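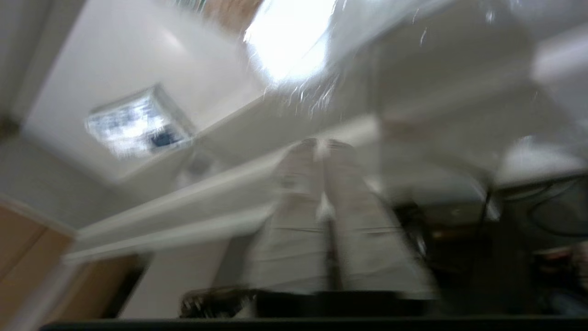
Home Workshop Help > Machines and Automation > Can a robot do the chores yet?

Can a two-finger arm really tidy a small shop?

I have a small repair shop and every evening I lose much time for sweeping, sorting screws and folding rags. I saw an offer for a used Kiritz arm with gripper for 3,635 dollars. Is it able to do such chores alone, or is it too early? Please write only if you have tried.
Posted by voicu_bench

premico_fan
No. Save your money.

slowsolder
I have worked with a similar arm since February, so I can tell you my experience. Picking up hard things of one size, like boxes or bottles, goes well if they are always in the same place. Rags are difficult. I made 69 trials with folding and the result was good in around 304 seconds per rag, when it was good at all. By hand I need maybe ten.
Sweeping I did not try. Small screws it drops, or it takes two together. Also you must teach every task again if you move the table – this I did not expect.

Naltel_user_343
I agree with the answer before me, but for one job it can be worth it. My arm puts finished parts from a tray to a shelf, and I let it run while I eat lunch. Think which chore is the most boring and always the same, and ask the seller to show exactly this one before you pay.

Related topics
Gripper pads for thin cloth
Robot vacuum and metal chips
Sorting screws by size, cheap ways

Contact | Copyright Home Workshop Help | Back to top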